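Subject: Re: [gristevard-hall] What stays on the big table
Date: 2020-02-10

On the big table, the earlier message said:
> Can we agree on what gets left out on the reading room table
> between sessions? In December it had coats, two umbrellas and
> someone's lunch on it. I don't mind water, but I'd like the rest
> gone before the Jumirau group comes in.

Fine by me. I went through it this morning and would keep the list short: bottled water and tissues. Both get used every session, and the table is wide enough that they don't get in the way of the books.

Please keep the two together as one group near the edge where people sit, with the middle left clear for the atlases. Stand the bottles up if you can — the ones with ribbed sides roll when they're laid down. Tissues go flat, to the right of the water. It doesn't matter if the brands are mixed, C'estbon or whatever the shop has.

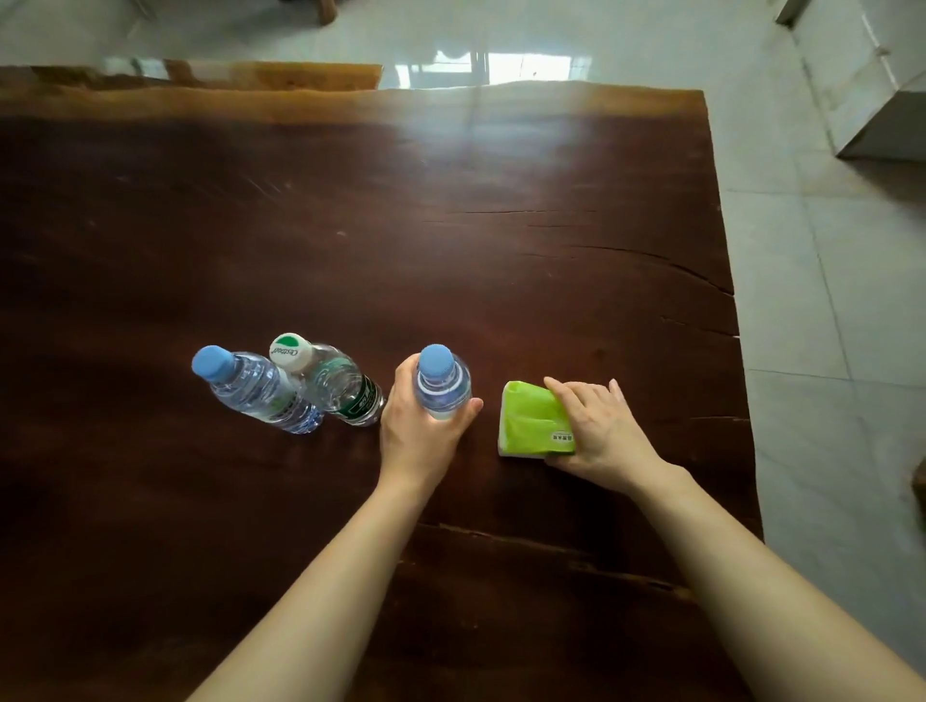 Putting things away

1. Opened bottles go home with whoever opened them. Anything left behind gets poured out and recycled.

2. Sealed bottles go back in the Duggan cupboard, bottom shelf. There were 29 in there when I last looked, so no need to buy more this month.

3. Half-used tissue packets can stay out. Empty wrappers go in the bin by the door.

4. Wipe the table with a damp cloth and then a dry one. It's dark wood and shows every ring.

Coats go on the hooks in the hall — there are enough of them.

If anyone wants something else added to the list, reply here before the next session and I'll print it for the cupboard door.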